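Grarside Winter Fair

The Grarside Winter Fair is a seasonal festival held each year in the harbor town of Prernley, on the long strip of open ground between the old fish market and the sea wall. It opens in the last part of November and runs until just after New Year, and in that time the town, which is a fairly sleepy place for most of the colder months, fills up with visitors from all along the coast. The fair is best known for its covered curling lanes, its lantern walk and its food stalls, and a good many families in the area will tell you that winter hasn't properly begun until they have stood in line there for a paper cone of fried dough.

History

The fair grew out of a much smaller event, a one-evening lantern walk started by Laurinda Arruda, a schoolteacher who had moved to Prernley from further inland and thought the seafront looked lonely after dark. The first walk had 12 lanterns, all made by her pupils out of tissue paper and willow, and it went from the school gate to the lighthouse steps and back again. It rained for most of the way. The children enjoyed it enormously all the same, and the following year their parents asked whether they might come along too.

Over the next several winters the walk picked up a soup stand, then a brass band, and then a little row of craft tables under the roof of the fish market. When the market moved to its new building, the town let the organizers have the use of the ground beside it, which was known locally as Grarside after a boatyard that once stood there. The name stuck to the fair as well, though older residents still call the whole thing "the lanterns" — and will correct you, quite kindly, if you don't.

The curling lanes

The four curling lanes were added at the suggestion of Adelino Godinho, a retired ferry engineer who had learned the sport while working abroad and had missed it ever since. They are laid under a long canvas roof and kept cold by a chilling plant hired from Polum, a refrigeration firm that otherwise deals mostly with fish cellars. Beginners are welcome at every session, shoes and brooms are lent out at the hut, and the stones used by children are lighter than the regulation kind.

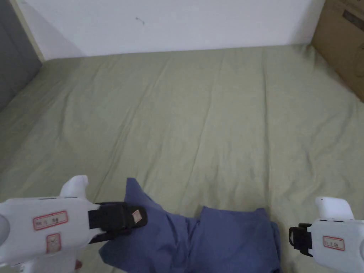
A friendly tournament, the Garcia Cup, takes place over the final week. It is named after the bakery on Garcia Street that gave the first prize, a fruitcake of such size that the winning team had to borrow a wheelbarrow to get it home. The cup itself came later and is a plain pewter mug. Teams of four may enter from anywhere, but the fruitcake tradition has been kept up, and there is a long-running and mostly good-natured argument over whether the runners-up ought to have a slice.

Lantern walk

The lantern walk is still the heart of the fair and takes place on the opening night, setting off at 6 p.m. It now has room for 300 walkers, with places given out at the town library from October. Workshops for making lanterns are held in the weeks before, and they have been led for many years by Leonilde Magalhães, a basket maker whose own lanterns tend to be shaped like sea creatures. Her giant squid, which needs five people to carry it, usually goes at the front.

Food and music

Most of the stalls are run by people from Prernley and the villages close by. Fried dough, chestnuts, smoked mackerel rolls and a thick bean stew are the usual things to eat, and there is hot apple juice for anyone who doesn't care for mulled wine. Wenceslao Montecinos, who has kept the chestnut stall longer than anyone else has kept anything at the fair, roasts over an iron drum that began life as a channel buoy.

Music is played on a small stage near the sea wall, weather allowing. Choirs from local schools sing in the afternoons, and the evenings are given over to dance bands. Teresa Barros wrote "Over the Wall, the Water" for the fair's choir, and the song closes the last evening.

Getting there

The fairground is a short, level walk from Prernley station, and bus 123 stops beside the old fish market. Parking on the seafront is limited to 100 cars, and drivers are asked to use the field behind the school on the opening night. Entry to the fair is free, with a small charge for the curling lanes.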